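On the Use of Shared Rooms in Small Libraries

The branch library at Tosthorpe reopened its upper floor in January, after a closure of seven months. I have used the building regularly for many years, and I set down my views on the new booking rules in the hope that other branches considering a similar change may find them useful.

Under the former arrangement, any resident could reserve a room by signing a sheet at the front desk. The sheet was simple, but it favored those who lived nearby. Residents of Emley, who depend on the 22 bus, often arrived to find every afternoon taken until the end of the month. 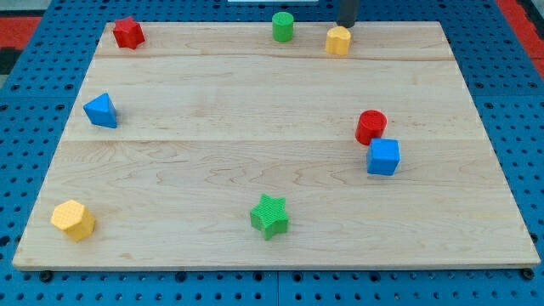
Posted by the author of Postma Street Notes
Filed under: Libraries, Local Services

The new rules divide the day into periods of two hours. A household may hold one booking at a time, and a second may be made only after the first has been used. Requests are accepted by telephone as well as in person. The branch received 232 requests in the first month, and the morning periods filled well before the evening ones.

I support the limit on bookings. I am less certain about the length of the periods. A reading group can finish its business in that time, but a family with young children must also set out its materials and put them away again. Gravberg, which adopted longer periods last year, permits an extension where no other booking follows. Tosthorpe should adopt the same provision.

The question of storage also remains open. Groups may not leave materials in the cupboards overnight, and the shelf beside the stairs is reserved for returned books. A written policy on this point is expected before the summer timetable is issued.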